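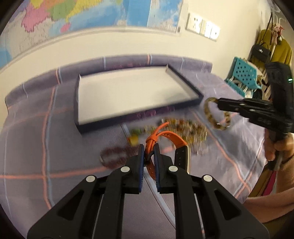
How often do the finger pads need changing on the hand-held grippers?

Every 800 grasps if you're on thin stuff like straps and chains, sooner if the pad edge starts to lift. Bulky items are kinder, you can go by eye there.

Sorry for the short one, typing between two other jobs. Rest of your points inline.

On May 2022, Thanakorn Saengthong wrote:
> Left unit of the pair is slipping again on small items. Changed the
> pads, same thing. Right one is fine. Also the opening width reads
> off by a bit when fully closed, never quite gets to zero.

Closed reading not at zero = do that first, before touching pads again. Sounds like you put new pads on and didn't re-zero. New ones are thicker than the worn ones. Power up, close by hand, hold it shut, run the zero routine, let go, close again. Should read the same both times. If it doesnt, one finger is sitting crooked on its carrier.

> Do I need to take the fingers off to check? Malachy said no.

Malachy is right for the pads, wrong for this. Take them off. Wipe the seat, any grit under there tilts the finger. Screws back in loosely, all of them, close the jaws so the pads line up, THEN tighten, crosswise. Hand driver only please. Jarlath cracked a finger with the electric one in the Arkovberg kit and we are down to 2 spares.

> Cleaning: alcohol ok on the pads?

On a cloth, fine. Not sprayed. Don't let it run into the slide. Skin oil and hand cream come off jewelry and watch bands onto the pads, so wipe at every break whether it looks dirty or not.

> Slide feels gritty near the open end.

Blow it out, dry. No oil!! The last person who oiled one, we had lint packed in there within a shift, and bedding is the worst for it. If still gritty after that send it to Morena at Vetitz with a note saying which side, left or right. Not just "gripper, broken".

Also after any of the above redo the pair check, both units, not only the one you opened. Up to 40 test closes each, on the thin gauge. Write the numbers in the log, the Raju sheet is still the current one, ignore the newer tab.

New pads on order, pack of 100, should land in June. Will post to the list when they're in

Siobhán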